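How do I get a limescale ring off a polished stone countertop?

Posted in Home & Kitchen by Yoon-hee Yeon

Hello everybody. I moved to a rented apartment in Evley in September and the kitchen has a brown stone counter, polished, with pale veins in it. The landlord says it is marble but he is not sure. Our water is very hard. Behind the faucet there is now a white ring, and next to it a dull spot where I left half a lemon overnight. I tried dish soap and a soft sponge, 4 times already, and the ring became a little smaller but the dull spot is the same. My mother says vinegar. My neighbor says never vinegar. Whom should I believe? I must also say that I have a deposit to lose.
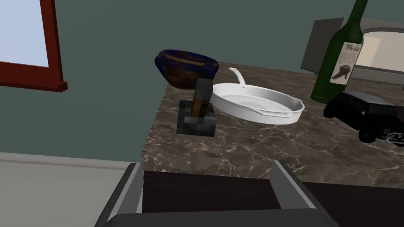
Brown marble counter with white and gray veining

Please write the steps slowly, I am not so experienced with stone.

2 replies

Triin Jõgi
Your neighbor is right. Marble is hurt by acid, and vinegar and lemon are both acid. The ring and the dull spot are two different problems, so I will take them one by one.

The ring is something which sits on top of the stone. Wet it with warm water and lay a wet cloth over it for 14 minutes. Then hold a plastic scraper almost flat and push very gently. Wipe, dry, look at it from the side against the light, and repeat if needed. Do not use a metal blade or scouring powder.

The dull spot is called etching. The lemon has eaten the polish, so there is nothing there to clean away. You need marble polishing powder and a damp felt pad. Try first in a corner where the toaster stands. I did this in my own kitchen in Dirnska and needed 2 rounds before the shine came back. It is still not perfect if you know where to look.

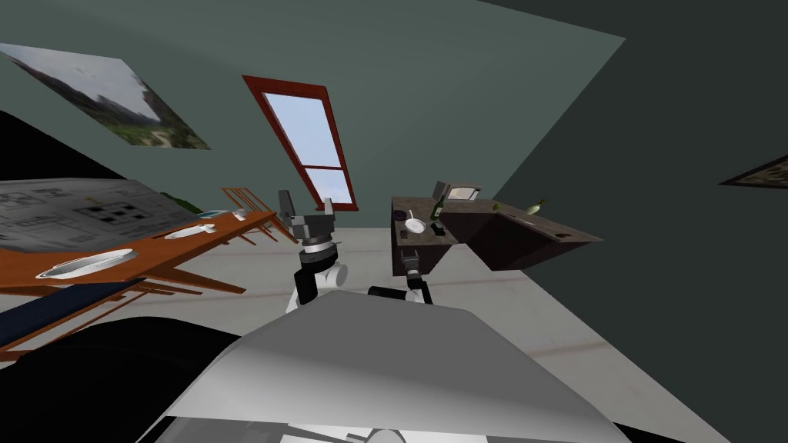 Before you buy anything, ask the landlord if the stone was sealed, and when. A simple test is to put a few drops of water on it and wait. If the place under the drops becomes darker, the water is going in and the stone would like a new sealer. Sealer helps against oil and coffee, but it does not stop acid, so please keep a board under your lemons anyway. And write to the landlord about the spot now, with a date, it is better than at the end of the lease.

Hsiao
baking soda paste worked for me but mine is granite so maybe don't copy. also dry behind the faucet every evening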